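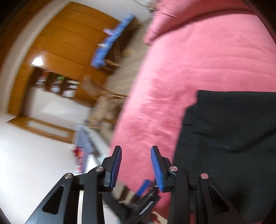 Pugh Linen Service to Open Second Laundry Plant in Tikmont

TIKMONT - Pugh Linen Service, a regional provider of laundered bedding and towels to hotels, nursing homes and student housing, will open a second processing plant in Tikmont this September. The plant will occupy the former Flundotetti bakery building on the east side of town, which the company purchased last year.

The new site will employ 109 people when fully staffed. Hiring for wash floor, finishing and delivery positions begins in June, and supervisors will be hired first. All full-time positions include health coverage from the first day of employment, paid training and a shift premium for hours worked after 6 p.m.

Pugh currently serves 671 customer accounts from its original plant in Primska, where it has operated for 25 years. Demand from customers north of the river has grown steadily, and delivery trucks on the longest routes now leave Primska before 4 a.m. Once the Tikmont plant is in operation, those routes will be reassigned to it. Customers on affected routes will receive written notice of their new pickup and delivery times at least one month before any change takes effect. Contract prices will not change as a result of the move.

"Our customers in the northern counties have been patient with early deliveries and tight schedules," the company said in a statement. "The Tikmont plant puts clean linen closer to the people who use it, and it gives us room to take on accounts we have had to place on a waiting list."

Renovation of the building began in February. The roof and loading docks have been replaced, and installation of the washers, dryers and ironing lines is scheduled to start in July. A water recovery system will collect rinse water for use in the first wash cycle of later loads. The existing brick front on Mill Street will be kept, along with the painted Flundotetti sign above the main entrance - a request made by several neighbors during the public comment period.

The Primska plant will remain open and will continue to handle all nursing home accounts. No positions there will be eliminated. Employees who wish to transfer to Tikmont may apply through their supervisors until the end of May.

Pugh will also extend its linen donation program to Tikmont. Under the program, sheets, blankets and towels that are retired from rental service but still sound are washed, sorted and given to shelters and animal rescue groups. The company donated nearly 1189 bundles through the program last year. Organizations in the Tikmont area may request an application from the Primska office.

About Pugh Linen Service

Pugh Linen Service rents, launders and delivers bedding, towels and table linen. The company is privately held and has its headquarters in Primska.

Media inquiries: Communications Office, Pugh Linen Service, Primska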